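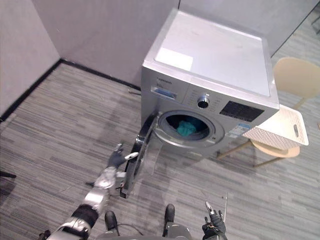
Using the Shared Front Loader: Procedure for Staff and Residents

These instructions apply to the front-loading washing machine in the ground-floor laundry area at Malhotra House. They were prepared by Archana Negi, Facilities, and are reviewed each March.

Before you start

Check that the drum has been emptied by the previous user. Small items such as tea towels and face cloths tend to settle at the bottom of the drum or in the fold of the rubber gasket. Run a hand around the gasket before loading.

Place your basket on the chair beside the machine. Baskets are not to be left on the carpet or on top of the machine, where vibration may shift them during the spin.

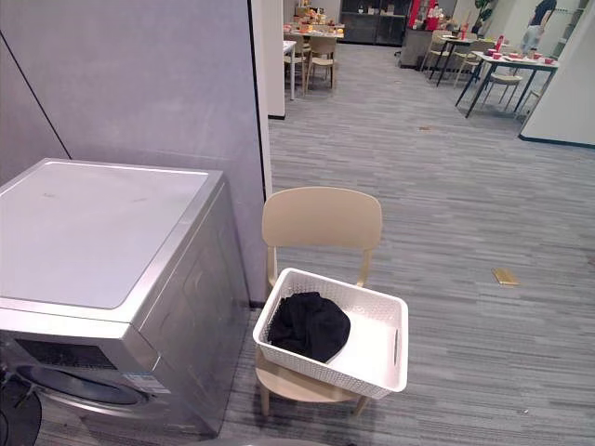
White basket on the chair beside the washing machine.

Loading and starting

1. Open the door fully and load items one at a time. Fill the drum loosely – a flat hand should fit between the load and the top of the drum.

2. Keep colours and whites separate. A single dark item is to be washed with other darks or by hand.

3. Measure the detergent into the drawer and close the drawer completely. Do not pour detergent over the clothes.

4. Close the door until it clicks. Turn the selector knob to the required program, then confirm the spin speed. Delicate items are to be spun at 400.

5. Note your name and finishing time on the sheet by the door.

Unloading

Wait for the door lock to release. Bring the basket and chair close to the opening and move the washing directly across. Leave the door ajar afterwards so that the drum can air.

Keeping the floor clear

Cables, sticks and other loose articles are a tripping hazard to anyone carrying a full basket. Look over your path before lifting, and report any cable lying across a walkway to Omprakash Singhal on extension 174.

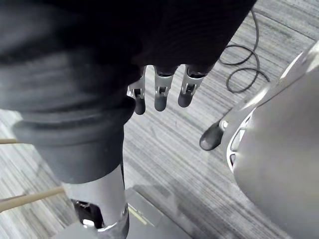 Floor check: a black cable looped across the floor, with thin wooden sticks at left.

Uncollected washing

Items left in the machine will be moved to a labelled bag and held for 24 hours at the front desk. The laundry area closes at 9 pm, and the last load should be started by 7.30 pm.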